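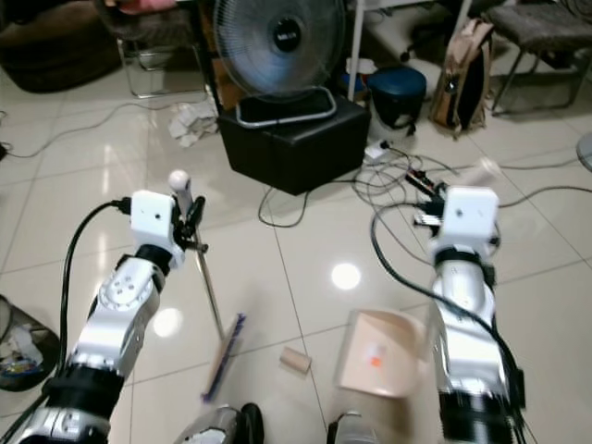

Floor care > Brooms & dustpans

The Kalent broom and pan set

I've been selling brooms for long enough to have opinions about them, and the Kalent is the one I take home. It's a plain long broom with a thin metal handle, a little round white knob on top and purple bristles, and it comes with a beige plastic dustpan. That's the whole set! No stand, no clip, no squeegee edge (we carry those too, if you want them, but I'd try this first).

What I like most is how it works on tile. Big glossy tiles are hard on a broom — stiff bristles just flick the dust ahead of you, and anything too soft leaves a gray line along the grout. The Kalent head sits somewhere in the middle. I push down a bit on the grout lines and go light everywhere else, and my living room takes me five minutes if I've picked up first. Which I usually haven't. There's always a cardboard tube or some paper on the floor, and cables running off from the power strip, so unplug the fan and lift the cords out of the way before you start or you'll spend your evening picking fluff out of them.

The thin handle gets under chairs nicely and doesn't weigh much. My hands are small and I can sweep one-handed with the pan in the other. People with bigger hands have told me they'd like a thicker grip, so fair warning there. Natália Ramalho, who runs our Tresbridge store, wraps hers in tennis tape and swears by it.

The pan is light too, and deep enough for a day's crumbs and dog hair. It won't hold a pile of wet leaves. For porches, look at the Hirkitis yard broom instead, it's a much tougher thing and I wouldn't drag it over a nice floor.

Care: rinse the bristles in warm water with a drop of dish soap, shake, and hang it head down to dry. Please don't store it standing on its bristles — they bend to one side and stay that way. The sticker in the pan peels off easier after a soak.

Item number 822. We had nearly 100 sets left after the June order. Replacement heads are sold separately and screw on, and the Dela Peña heads fit the same handle.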